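Bench notebook, two-hand table
Wednesday, July
Writing: Tiina Saarela. At the bench: Ieva Adomaitis (morning), Žydrūnas Paulauskas (whole day)

Why we do this

We have two controllers for the same pair of hands and we must choose one before the Woninico work starts. The Vendale is the one we know. The Grokik came last month and Normunds has prepared the mounting and the power for it. The arms, the hands and the table stay the same for both. Only the controller and its hand software are changed.

I want to write down today also the things which did not work, as last time we kept only the good results and then we could not explain to Aivar why we had chosen the old thumb setting.

Set-up

Both arms on the table, one from each side, black cloth behind, dark mat on top. The white base with the small parts lies lengthwise on the table, with its far end under the hands. I put a small piece of tape under the near corner so that the base does not travel. Please do not remove it, it looks like rubbish but it is not.

Start position for both hands is the same in the two controllers: arms angled inward, fingers curled, hands over the far end of the base and facing each other across a gap. Ieva copied the joint values by hand from the Vendale to the Grokik. The Grokik counts the wrist angle in the opposite direction, so the first time the left wrist wanted to turn the wrong way. She was standing with her hand on the stop button and nothing was touched. The sign is now corrected in the start file and I have written it on the lid of the controller also.

Speed limit on both: the slow setting. Finger force on both: 50 on the scale of the software. I must note that the scale of the two programs is perhaps not the same thing. Žydrūnas will compare them with the small spring balance, see the list at the end.

The lamp was moved a little towards the near end after the first hour. With the lamp further back, the shadow of the right arm fell over the parts on the right side and the vision program lost the edge of the thin bar. It is better now, but some shadow from the arm is still there and I think it will always be there with this wrist angle.
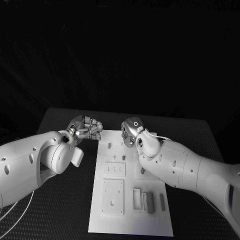
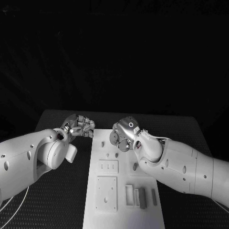
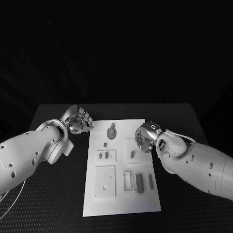 Morning: small pegs

We made the same number of attempts with each controller. One attempt means: the hand leaves the start position, takes a peg from the base, lifts it, waits, and puts it back. If the peg falls, or if the hand comes up empty, we write a drop.

Vendale: 18 drops.
Grokik: 5 drops.

This looks very clear, but I ask everybody to be careful with it. We ran all Vendale attempts first and all Grokik attempts second, and in between Ieva cleaned the finger pads. So a part of the difference can be from the clean pads. We should have mixed the order. It is my mistake, I wrote the plan.

What I could see by eye: the Vendale closes all fingers at one time, and with a short peg the thumb arrives first and pushes it over. The Grokik lets the thumb wait. One can set how long it waits, and the setting from the factory was already good for us. In the Vendale the same can be made with a script, but Normunds tried this in the spring and the script made the hand stop for a moment before each grasp.

The peg nearest to the far end was the most difficult for both. The hand must come almost straight down and the knuckles do not leave much room. Three times the left hand touched the base with the side of a finger. There is no mark on it, I have looked.

After lunch: the bars on the right side

Here the Grokik was not so good. The thin bar stands apart from the thicker dark one with only a small gap, and the fingers must go into that gap. With the Vendale the right hand went down slowly and stopped when it felt contact. With the Grokik the contact stop was too late, and it pushed the thick bar against its neighbour. I changed the contact value two times. At the lowest value the hand stopped already in the air, before it was near to anything, so this is not usable.

Run 159 is the one to look at if you have time for only one. You can hear the motor of the right wrist working against something for a long moment before the program gives up. Žydrūnas thinks the wrist cable is too tight when the arm is so far to the left and that this confuses the contact value. He loosened one clip. After this it was quieter, but we did not repeat enough times to say something certain.

We did not try to lift the hollow piece. Ieva had left at this point and I did not want only two persons at the table, with one on the laptop and one on the stop button, and no one to look at the left cable. That cable lies free on the mat and it must be fixed before we do any larger movements with the left arm.

Small things

The Grokik program loses the names of the saved positions if you close the window with the cross. Use the menu for closing.

The Vendale needs a restart if the network cable was pulled out, even for a second. This we knew already, but Žydrūnas lost twenty minutes again, so I write it again.

The ring on the back of the right hand is not a good sign for "ready". I looked at it and thought that the hand was free, and the program was still holding the position. Look at the screen.

To do

Repeat the small pegs with mixed order, pads cleaned before every block (Tiina, Ieva)
Measure finger force of both programs with the spring balance, same finger, same angle (Žydrūnas)
Ask Kivi for a longer wrist cable, or if we may turn the clip (Normunds)
Fix the left cable to the edge of the table
Contact value on the Grokik: is there a separate value for each finger? The manual says yes on one page and no on another page
Tell Aivar that we do not have the answer this week

My opinion for the moment: Grokik for the pegs, Vendale for the bars, and I do not like to have both. If the contact stop can be repaired I would take the Grokik. Žydrūnas does not agree and he will write his own note under this one.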